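Timber bedside table, oil or wax? (and is the guest room a lost cause)

Forum > Home & Shed > Furniture and Finishing

panance_pete
Posted 11/04/2026

Evening all. My mother-in-law arrives in June for what has been described to me as "a couple of weeks", so the spare room is suddenly a matter of national importance. Budget is $1,000 for the lot, including the mattress, which ate most of it before I'd left the car park.

What's left has to cover paint, a lamp and something to stop the bare timber bits looking like they came off the back of a ute. I've got half a tin of Farka hard oil in the shed, age unknown. Do I use that, or go for wax? The top will cop cups of tea. She doesn't believe in coasters.

gumleaf70
Oil. Wax and hot tea is how you get rings, and then you get to hear about the rings. Chuck the old tin though, if it's skinned over it'll never cure properly.

Dovetail Dan
Disagree. Wax is fine if you're not precious about it. I've had the same waxed table for ten years and the marks are what I'd call character. My wife has another word.

gumleaf70
So there are rings.

Dovetail Dan
There is character.

mrs_fokevitz
Can I be the boring one and say water-based poly? Two coats, satin, a light sand between, done by lunch. You can put a cup of anything on it. Oil on pale timber goes yellow as a custard and you won't get that back.

panance_pete
Custard is a worry. The missus wants it kept pale, she was very firm on pale. How yellow are we talking?

Tanveer Malik
Depends on the timber and how blotchy it is to start with. Patchy boards drink the oil unevenly and the dark bits get darker. If you're after even colour I'd do a test on the underside and leave it a week before you commit. Pale timber:
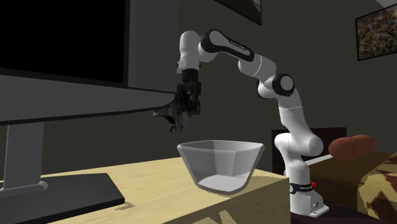
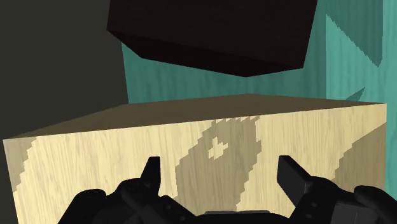

Light wood table in the first one, pale block with the darker tan patches up close in the second.

mrs_fokevitz
Those tan patches are what I mean. Put oil over that sort of thing and you've bought yourself a feature. Poly.

Dovetail Dan
Or leave it raw and tell her it's Scandinavian.

ajayi_lane
Bit off topic, but has anyone asked about the bed? I did up our spare room a while back, spent three weekends on the furniture, and the only thing my father-in-law mentioned was the pillow. Every morning, at length. I now know a great deal about his neck. Spend the leftover money on decent pillows and let the table look after itself.

gumleaf70
This is the furniture forum, mate. Pillows are down the hall.

ajayi_lane
I've got 1,116 posts here and I reckon that's the most useful one.

panance_pete
Right, went and had a look in the tin. There's a skin on it you could resole a boot with, so the Farka's out. I'm leaning poly on the top and leaving the legs alone. Tanveer, what grit between coats? Packet says 240, bloke at the hardware shop said 320 and looked at me like I'd asked to borrow his toothbrush.

Tanveer Malik
320, by hand, light as you can. Wipe the dust off with a damp cloth and let it dry before the second coat. Don't use steel wool with water-based, the bits stay behind and rust.

Dovetail Dan
Still say wax.

panance_pete
Noted, Dan. I've also bought coasters. Cork, a set of them, $10 – she'll put them under the pot plant.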